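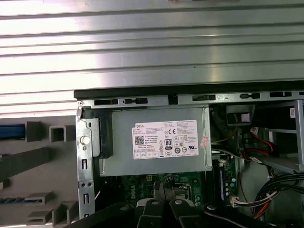
An afternoon at the Brekeck open day, Mudley
Jun 20, 2019

Some people go to Starau for the lake. I took the 31 bus in the other direction, to an industrial estate outside Mudley, to watch old office computers being taken to bits. I've no regrets, apart from the sandwich.

Brekeck takes in desktops that offices have finished with and either gets them going again or strips them for parts. It has been in the same unit since January, between a tile warehouse and a gym, and the open day was its first. The sign on the door said "All welcome, mind the step". I didn't mind the step. It was a fairly public entrance.

The tour begins at goods-in, where 2549 machines have come through the door so far, according to a whiteboard that somebody had clearly updated for our benefit. From there you shuffle along to the benches, which is what we had all come for, whatever the man behind me said about the free parking.

I had expected the inside of an office computer to be dull. It's oddly handsome, if you like brackets. The one I spent longest over was a Dell with its side off, and I learned to find my way about it by colour. Green for the motherboard, blue for the plastic that deals with the drives, orange for a SATA cable, and then a great deal of grey. Memory slots have little white clips at each end, and we were shown on a scrap board how they flick outwards. Everyone wanted a go. Grown adults formed a queue. 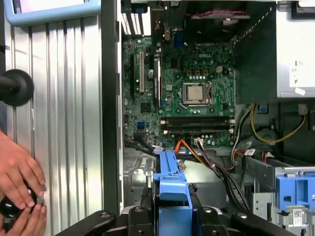 Lid off at the benches: a Dell desktop on its side, processor in its socket.

The power supply talk was longer than it needed to be, though I did come away knowing what an 80 PLUS badge is for (efficiency) and that you don't open the box it's printed on, ever, however curious you are. This was said twice, both times while looking at the same teenager.

After that came sorting, which is done into trays: screws, cables, memory, "other". The "other" tray was by far the fullest. I asked whether it ever got sorted in its turn and was told that was a very good question, and then we moved on to the shop.

The shop sells finished desktops at 78 pounds and loose bits by the bag. I bought a bag. I don't own anything it would fit.

Lunch was from Bite, the van in the car park, which does one sandwich and does it cold — the bacon included. Tea was good, though, and they let you take it back in as far as the yellow line.

Entry is free and you should allow two hours, more if you're the sort who asks about capacitors. The bus back to Mudley leaves from the far side of the roundabout, where there's no shelter and, on the day I went, no bus either for a good long while. I had my bag of bits to look through. There are nine screws in it and something with a spring.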